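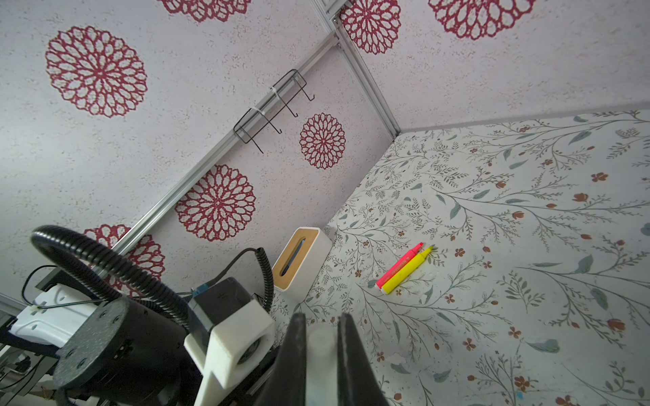

Odcombe Study Skills, Unit 2: Marking up a text with highlighters
Handout dated Dec 5, 2023

Bring two highlighters to every session from now on, pink and yellow if you can. Any make will do. Replace those you bought in September if the tips have gone soft.

What the colours mean

Yellow is for the main claim of a paragraph. Pink is for terms you would have to define in the exam. Names and dates are left unmarked, and go in the margin in pencil.

Keep to the same colours all term. Students who swap them halfway find their September notes hard to revise from.

Order of work

Read the whole passage once with the caps on. On the second reading use yellow only. Go back for the terms in pink at the end. If a term falls inside a yellow line, underline it in pencil, as pink over yellow goes muddy and the tip picks up the other ink.

How much to mark

The set reading by Song is 3000 words long. Last year's class marked 183 words of it on average, and the marked copies were easy to revise from. One copy had 70 per cent of the first page in yellow, and its owner had to start again on a clean printout.

Paper

The Priltano reader is on thin paper and the ink shows through. Test both pens on the back page first. Store pens flat with the caps pushed on until they click.

For next time

Mark up section 2 of the Song reading. Write one sentence under each paragraph using only the words in yellow.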